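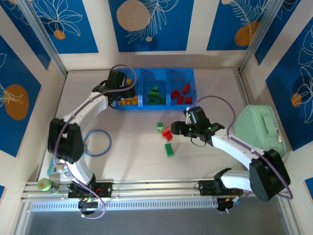
Peixoto objected, on reading an earlier draft of this section, that sorting by color is the one scheme nobody who builds with bricks would choose, and that a drawer full of green in every length is slower to search than no drawer at all. We think he is partly right, and the numbers do not settle the matter.

Figure 5. Color sorting with a three-compartment tray. Yellow and orange share the left compartment, green has the middle, red the right. Three bricks, one red and two green, are still on the table.

The case for color rests mostly on the Sarska handbook, which claims that it "halves retrieval time" and gives no source. Our own set held 1364 bricks. Putting them away by color went quickly, and few were misplaced. Finding a particular brick afterward was another matter. Builders who wanted a short green piece had to dig through long green pieces of the same shade, and several gave up and tipped the compartment out, which undid the sorting.

The shared compartment in Figure 5 raises a second doubt. Once yellow and orange go in together, the rule is no longer strictly one of color, and the person putting bricks away has to remember an exception. The Brikari guide treats such pairings as harmless. It tested them on 300 bricks of 2 sizes, a collection too tidy to tell us much about a family's toy box.

We would not throw out color sorting on this evidence. It is easy to teach, and a red brick left on the table has an obvious home. Whether that helps anyone build is a separate question, and the studies cited here measured only the putting away.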